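Stop throwing away your yeast

Jan 9, 2018
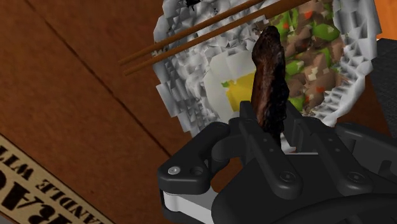 I've been brewing in the same chilly kitchen in Karnthorpe for years now, and the thing that still gets my goat is how many of us pour perfectly good yeast down the sink. You pay for a packet, you look after it for a fortnight, and then off it goes with the washing-up water!

Judit Kiss at our club says I'm being tight (she's right, a bit). But I've got 17 batches out of one strain, starting last May, and the bitter I made at the weekend was as clean as the first. All I do is swirl the sludge with a splash of beer, tip it into a boiled jar and keep it in the fridge – label on, lid loose.

Will it drift in flavour eventually? Probably, and if a jar smells wrong I bin it. I wouldn't pitch from a strong stout into a pale ale either. But the shops would have you believe anything older than a week is poison, and I just don't buy it. Ottar Kvam still opens a new packet every time, and his beer's no better than mine.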